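Why Does a Table Have a Hole in It?
Written for young readers by Hanne Kvaran
Pikeldale Children's Pages, Things Around Us

Have you ever looked at a desk and found a hole in the top? It is often near the back or close to a corner. Maybe you dropped a pencil in it once. Maybe your pencil is still down there.

The hole did not come by accident. A person in a furniture workshop made it, and it has its own name. It is called a cable hole, and many people also say grommet hole. A grommet is a ring that goes inside a hole so that the edge becomes smooth. You can find small grommets in your shoes, where the laces go through, and in a shower curtain.

What goes through the hole?

Cables! A lamp needs a cable. A computer needs a cable too, and often more than one. If the cables hang over the front edge of the table, your knees will meet them. If they lie across the top, your elbow will meet them, and then maybe your glass of milk will meet the floor. So the cable goes down through the hole and follows the underside of the table to the wall.

Some holes are round and some are long, like an egg that somebody pressed a little. A long hole has space for two or three plugs side by side. A plug is fatter than its cable, and the hole must be big enough for the plug. This is a mistake that even grown-up people make when they drill their own hole. My brother made it in January, and he had to drill again.

The lines in the wood

Now look at the top of the table itself. If it looks like wood, you will see lines. We call them the grain. In a real tree the grain comes from the way the tree grows. Each year the tree puts a new layer around itself, under the bark. When the trunk is cut along its length, the layers show as stripes, some light and some darker.

Not every table with stripes is made from one big piece of tree. Some have a thin sheet of wood on the top, and some have only a printed picture of wood. How can you find out? Look at the side edge. In solid wood the lines go on over the edge and down. In a printed top they stop. You can also look for two places that have exactly the same pattern. A tree never makes the same pattern two times, but a printing machine does it all day.

Legs, bars and feet

I visited the Thoroddsen workshop in Skalau to ask about the legs of things. Skarphéðinn Steinarsdóttir has worked there for many years, and she makes metal frames for shelves and stands. She showed me a tube that was square when you look into its end. The tube is empty inside. I thought that an empty tube must be weak, but she gave it to me and asked me to bend it. I could not do it.

"The strength is in the walls," she told me. "The middle would only make it heavy."

A frame that stands on a table must not fall over, and for this it needs feet. The simplest way is to join two legs at the bottom with a bar. The bar lies flat on the table and gives the frame a long foot. Try it with your own body. Stand with your feet tight together and ask a friend to push you very softly from the side. Then stand with your feet apart and let the friend push again. Which way was easier? 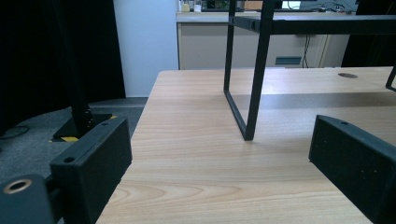
Another bar goes across at the top and holds the two sides together. Without it the sides can lean in or out, like two tired people with nothing to lean on. The bars can be joined with screws or they can be welded. Welding means that the metal is made so hot that it melts and becomes one piece. Screws are slower, but you can take the frame apart again when you move to a new house.

Something to try at home

Take paper straws and tape and build a small stand. First make only four legs with a piece of cardboard on top, and put a book on it. It will probably fall to one side. Then add a straw between the legs at the bottom, on the left and on the right, and one more across the top. Put the book back. Has something changed?

After this, go through your home and look under the tables. Please ask before you crawl under the one in the kitchen when people are eating. Draw the legs you find. Readers in Vatthorpe and Skalau can leave their drawings at the library desk, and we will hang them on the wall by the stairs.

Words to remember
Grommet: a ring that makes the edge of a hole smooth.
Grain: the lines in wood.
Crossbar: a bar that goes from one side to the other.
Weld: to join metal with heat.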